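Search products
Enter keyword or item no.
Go

Conneely 47 Countertop Water Filter

Conneely says the 47 will make "spring-quality water from any tap." I have yet to meet a spring that agreed to be tested, so take that line for what it's worth. We stock the filter because customers ask for it, and the notes on this page are ours, not the maker's.

It screws onto a standard kitchen faucet with the adapter in the box. Pull-down sprayers won't work, whatever the leaflet hints. Flow drops when the diverter is on, and filling a pasta pot gets tedious.

Taste and chlorine smell: better, to my tongue. Hard water scale: no change in my kettle after almost 103 days. The box says "reduces impurities" and doesn't name them. If you have lead pipes or a private well, get the water tested first and buy something certified for what the test finds.

Cartridges are the real cost. The maker rates each one for a full year, a number I don't believe for a family that cooks. Two come in the box. The indicator light runs on a timer and has no idea how much water has gone through.

The older Clukonau pitcher is slower, cheaper and takes up fridge space. For one person I'd still pick it.

Item no. 3177
Color: white
Returns: unopened cartridges only
Ships without batteries (the light needs 2 AAA)

Shares 47
Comments 2 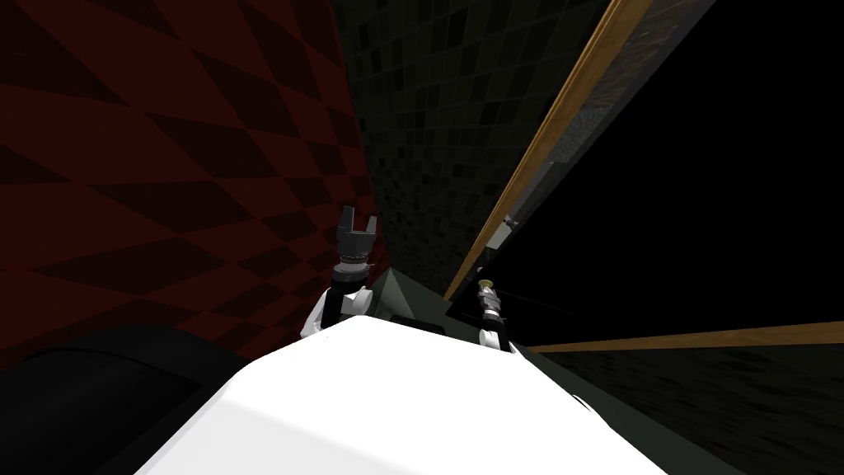

Words by Catherine Rutherford | Updated 6/18/21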